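Rakar solid wood tabletops are supplied as loose tops, without legs or frame, for kitchens, workrooms, craft rooms and shared tables. The tops are glued up from full-length planks and finished on all faces before packing. This page covers the finish, mounting, care and ordering.

## Construction

Each top is made from light-colored planks running the full length of the piece. Planks are matched for width but not for shade, so some variation from one to the next is normal. Small sound knots are allowed on the upper face. Open knots, loose knots and cracks are cut out before gluing.

The long edges are eased by hand sanding. A square edge can be ordered at no extra charge but chips more readily in daily use. End faces receive an additional coat of sealer, as end grain takes up moisture faster than the face.

## Finish options

Two finishes are available.

**Gloss lacquer.** A clear film finish applied in several passes and sanded between coats. It resists water, coffee, cooking oil and most household cleaners. It shows fine scratches sooner than a matte surface, and light from a window or ceiling lamp will reflect in it. Local repair is possible but the repaired area may remain visible at a low angle.

**Hard oil.** A penetrating finish with a low sheen. It marks more easily but can be repaired by the owner with a fine abrasive pad and a small amount of the same oil. Re-oil when water no longer beads on the surface.

Finishes cannot be mixed on one order line. If a lacquered top and an oiled top are required for the same room, enter them as separate lines.

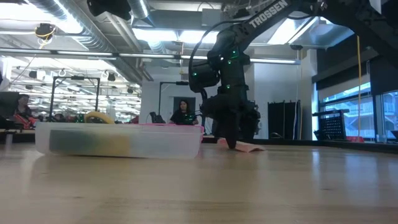

*Light planks with a glossy surface. Faint lengthwise grain and small knots.*

## Mounting

The top must be able to move across its width with the seasons. Do not glue it to a frame, and do not fix it with screws through round holes at both long sides. Use the Skadum slotted brackets (sold separately) or any bracket with a slot of similar length.

1. Lay the top face down on a clean blanket.
2. Center the frame and mark the bracket positions.
3. Drill pilot holes. Set a depth stop on the drill.
4. Fit the screws at the middle of each slot and tighten until snug.
5. Check the screws again after the first heating season.

Pilot holes are not drilled at the factory. The screws packed with the Skadum brackets are the correct length for the standard thickness; longer screws will break through the face.

## Load

The rated load is 129 kg, evenly spread, with the top supported along both long sides. The rating does not apply to an overhang. For clamped equipment such as a vise or a meat grinder, place a hardwood block under the clamp and keep it away from the corners.

## Care

Wipe with a damp cloth and dry straight away. Mild dish soap is suitable. Do not use scouring powder, ammonia or steam cleaners on either finish. Plastic tubs and trays can stand on the lacquer, but lift them now and then - water trapped under a flat base will dull the film over time. Use a trivet under hot pans.

For sanding back an oiled top, start no coarser than the pad supplied in the Grgić care kit and finish with 400 grit. Lacquered tops should not be sanded by hand unless the whole face is to be recoated.

## Delivery and storage

Tops ship flat, wrapped in paper and corner guards. Leave the wrapping on until the top has been in the room for two days. Store flat on battens, never leaning against a wall. Inspect the face and edges before mounting; shipping damage cannot be claimed once holes have been drilled.

## Related items

- Skadum slotted brackets, with screws
- Grgić care kit for oiled tops
- Fleren steel underframe, fixed height
- Fleren steel underframe, adjustable feet

Cut-to-length service is available on both finishes. Cut ends are resealed before packing, and cut tops cannot be returned.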